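Section 4. Opening the Desktop and Changing the Memory

Read this section through once before you pick up a screwdriver. Most of the trouble people have with a memory swap starts before the new module is out of its bag.

4.1 Do you need to do this at all?

More memory is the standard advice for a slow office desktop, and it is often wrong. If the computer is slow to start but fine afterward, look at the drive first. If it slows down only in one program, look at that program. The Flonell offices fitted new modules in 12 desktops in June and saw a clear difference on only a few of them. Open your system monitor during a normal working hour and check how much memory is in use. If it never gets close to full, close this guide and save your money.

Be equally careful with sellers' claims. A module sold as "fits all desktops" does not fit all desktops. Look up your exact model in the computer maker's own service manual, and buy the type and speed listed there. Velbridge supplies modules under the Beltwood parts list, and even that list should be checked against the manual.

4.2 Before you start

1. Save your work and shut down from the menu. Sleep mode does not count as off.
2. Unplug the power cord from the wall and from the computer.
3. Unplug everything else. Take a picture of the rear panel first if you are likely to forget what went where.
4. Press and hold the power button for 10 seconds.
5. Lay the case on its side on a firm, bare table. Carpet and tablecloths are poor choices.

Caution: Touch bare metal on the case before you touch any part inside it, and again each time you come back to the table. Wrist straps work only when they are clipped to something. A strap worn loose is a bracelet.

4.3 Finding your way around

With the side cover off, take a minute to match what you see to the points below. Cases from the same maker differ more than the sales pages suggest, so don't force your computer to agree with ours.

The memory slots are long and narrow and sit near the CPU socket. The expansion slots are farther away, and these are the ones people mistake for memory slots, mostly on boards where the colors vary. Color is a weak guide. One maker uses it to mark pairs, another to mark slot types, and a third seems to use whatever was in the bin.
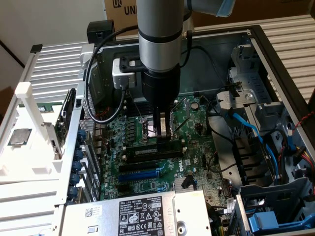
Figure 4-1. Dell desktop on its side: black memory slots with a module in the upper one, and black and blue expansion slots farther down.

Leave the CPU socket and its metal retention frame alone. Nothing in this section requires you to open it, and a bent contact there will cost far more than the memory did. The coin battery can stay where it is too. You will find forum posts telling you to pull it before any upgrade. For a plain memory change we have never found that it helps, and you may have to set the clock again.

4.4 Removing the old module

1. Move any cable that crosses your path gently to one side. Do not unplug it unless you have to. If you do, label it.
2. Press the retaining clip at the end of the slot outward. Some slots have a clip at both ends and some at only one.
3. Hold the module by its edges and lift it straight up.
4. Put it in an antistatic bag. Keep it until the new one has run for a full week.

Note: If the module will not lift, check the clips again. Pulling harder is not a step.

4.5 Fitting the new module

1. Find the notch in the bottom edge of the module and line it up with the ridge in the slot.
2. Set the module upright in the slot and press down evenly at both ends until the clips close. This takes more force than most people expect, but it should never bend the board.
3. Look along the slot from the side. A module that is higher at one end is not seated, whatever the click sounded like.
4. If you have only one module, use the slot the service manual names as first. Do not assume it is the one nearest the socket.

4.6 First start

1. Check that no cable is touching a fan and that no screw is loose in the case.
2. Refit the cover, then reconnect the power, screen and keyboard.
3. Start the computer. The first start may be slow, so allow it a few minutes.
4. Open the system information page and compare the total memory with what you installed. A slightly lower figure is normal if the graphics share the memory. Half the expected figure means a module is not seated.

If the computer beeps and shows nothing, shut it down, unplug it and repeat 4.5. If it still fails, put the old module back. Should the old one work, send the new one back under the Abdella returns form, and do not accept "try a different slot" as a final answer.

Revised 24 February 2026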